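In praise of the dull demonstration

My job at Histow, when people at parties insist on knowing, is putting toy fruit away. I steer a robot arm through the business of tidying a table, the recording goes into a pile with all the others, and a learning system called Ikik is supposed to work out the general idea. Last July we delivered 600 recordings and were asked for more.
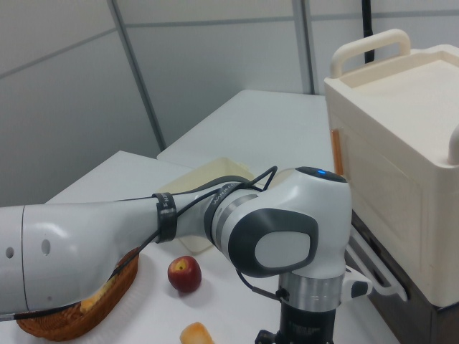 The fashionable view is that more will always do. I used to hold it myself, mostly at five in the afternoon. Then I sat down and watched 44 of my own efforts in a row, a thing I recommend to anyone suffering from pride. Nine were different from one another. The rest were the same reach to the same spot, performed by a person plainly thinking about supper.

A learner fed on that will learn my habits, including the supper. It will be superb at apples as long as the apple stays where I like apples to be.

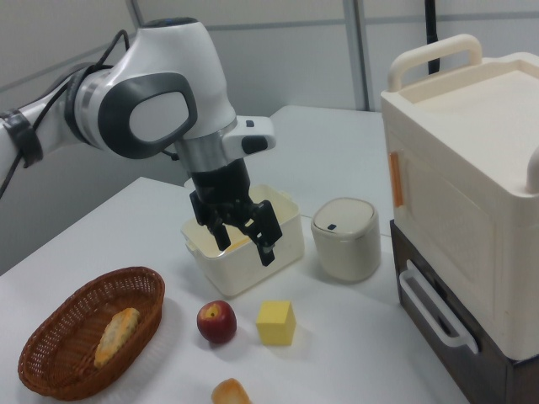

Gripper over the white container, with the bread roll in the basket.

So I have become a bore about clumsiness. Keep the fumbled grasp and the second try. Shift the basket before each go, even when your back objects. Our friends at Bremgate throw out any recording with a wobble in it, and their collection is lovely to look at, rather like a show kitchen. 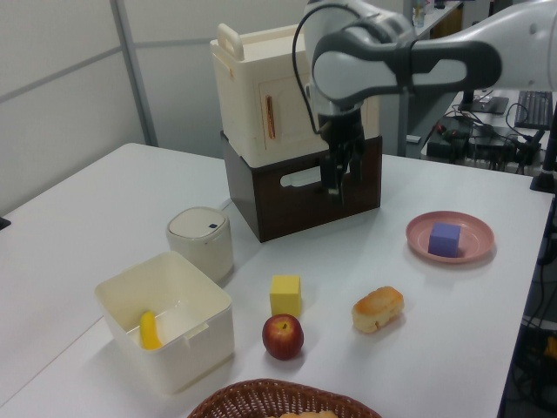
None of this is glamorous, and it makes for a thin progress report. Managers like a big number, and "we moved the banana somewhere awkward" doesn't fit on a chart. I would still swap half of our 600 for five mornings of honest muddle, and I'd do the putting away myself.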